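Workshop Tips: Gripper Arms on a Home Bench

Filed under: Electronics bench, Small builds

These notes come out of a winter of building at the Zapata shared workshop, where Pravesh Mabaso and I put together a two-finger arm that sorts small things on a bench top. Most of the tips apply to any hobby arm of that size. Skip what you already do.

Mounting

Bolt the base through the bench. Clamps creep. Ours moved a little every evening and we blamed the software for most of March before Pravesh drew a pencil line around the base plate and we saw it drift off the line.

If you can't drill the bench, bolt the arm to a thick board and screw the board down from underneath. Put rubber matting under the board and nowhere else. Matting between the arm and the board lets the whole thing rock when it stops.

Keep a clear space behind the arm as well as in front. The elbow swings back farther than you expect on the way home.

Cables

Leave a loop at every joint and move the arm by hand through its full range, power off, before you tie anything. Use hook-and-loop strap for the first month. You will redo it.

Run motor power and camera cable on opposite sides of the arm. When they shared a sleeve we got dropped pictures each time the wrist turned. Moving them apart cured it.

Label both ends of every cable. Masking tape and a fine marker are good enough.

Power

Put the stop button where your left hand rests if you type with your right. A button behind the arm is no use. Test it at the start of each session, with the arm moving slowly.

The stop should cut power to the motors and leave the controller running, so you can read what it was doing. Know what your arm does when the motors go dead. Ours sags, so we keep a folded towel under the elbow.

Finger pads

Bare fingers slip on anything glossy. We tried bicycle inner tube, shelf liner and silicone baking mat. Baking mat won. Cut it slightly oversize, glue with contact cement, press overnight, then trim with a new blade.

Wipe the pads with rubbing alcohol when you sit down to work. Dust from the sanding corner gets on everything — ours were gray by the end of an afternoon.

Pads wear at the tips first. Swap both when one goes, or the grip pulls to one side.

Practice objects

Start with toys. They are light, they come in odd shapes, and a bad squeeze costs you nothing. Ursina Marti brought in a bag of play food from her kids' old kitchen set and it has been more use to us than the wooden blocks we bought.

Look for a mix: something smooth, something bumpy, something with a thin part that folds. Pieces that taper are good practice for deciding where to close. Aim for the fat part first and move toward the narrow end in small steps. 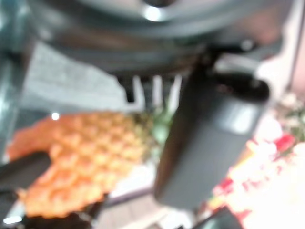

Wrist camera view with the toy pineapple between the fingers, near the leaves.

Wrist camera

Mount it so you can see both fingers and a bit of bench. If the arm takes up the whole top of the picture, tilt the camera down or move it out on a longer bracket.

Set the focus by hand at the distance where the fingers close, then put a dab of nail polish on the ring to hold it. Check it again after any hard bump.

Lock the exposure. With auto on, one bright object off to the side changes the brightness of everything else. A desk lamp pointed at the ceiling gives softer light than one pointed at the bench.

Speed and force

Run new moves at the slowest setting until you have watched them all the way through twice. We cap the grip motor at 200 on the controller's scale of 1,000 for toys and go up from there only when something slips.

Write the settings on paper and tape it to the bench — three people using one arm will each remember a different number.

Upkeep

Check the finger screws weekly. Thread locker, the removable kind, on everything at the wrist. Keep a spare pair of fingers and the short hex key in a jar by the base, and put the key back in the jar.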